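I have been arguing for years that every primary school should teach children to read aloud, properly and often, to people who are pleased to listen. After this April's reading-aloud contest in Grendville I'm going to argue it again, only louder!
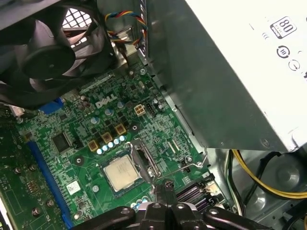
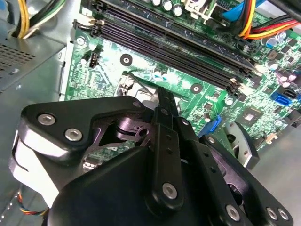

The contest is open to any child in the last two years of primary, and 53 of them put their names down. Each one reads a page they've picked and practised at home, and then (the part I love) a page they have never seen before, handed over in a plain folder at the foot of the steps. Nearly 600 people came to the hall in Endard Road over the afternoon and evening, and I have been to concerts where the audience was less well behaved.

What you hear on the first page is preparation, and it's lovely. There was a storm at sea, a very long passage about a badger's funeral, and a recipe for plum dumplings read with such feeling that the row in front of me started discussing supper. But it is the unseen page that tells you what a school has been doing all winter. A child who has read aloud every week doesn't panic at a strange word. She slows down a touch, has a go at it, and carries on to the full stop with her chin up. A child who has only ever read silently tends to stop dead, look at the teacher and wait to be rescued.

That gap isn't cleverness, and I wish we'd stop treating it as if it were. It's practice, and practice is cheap. Szénási Primary gives every class ten minutes after lunch, with the children taking turns and the teacher taking a turn too, mistakes and all. They've been doing it for 2 years. Their readers weren't the most polished on the night, but my word, they were the ones enjoying themselves.

I know what the objections are, as I get them by post. The timetable is full. Shy children hate it. Well, the timetable is full of things we chose to put there, and we could choose this. As for shy children, I was one, and what I hated was being asked to read once a year in front of everybody with no warning. Reading to four friends on a carpet every week is a different thing altogether, and after a term of it a bigger room doesn't seem so very big.

The winner, if you're wondering, scored 597 and takes home the Denolent Cup, a dented old thing with one handle slightly higher than the other. I was thrilled for her. I was just as thrilled for the boy who met the word "chrysanthemum" in the second line of his unseen page, tried it three ways, chose the one he liked best and used it cheerfully every time it came up afterwards.

So please, heads and governors, find the ten minutes. Start in September, start with a joke book if you like, and send a few of them along to us next spring.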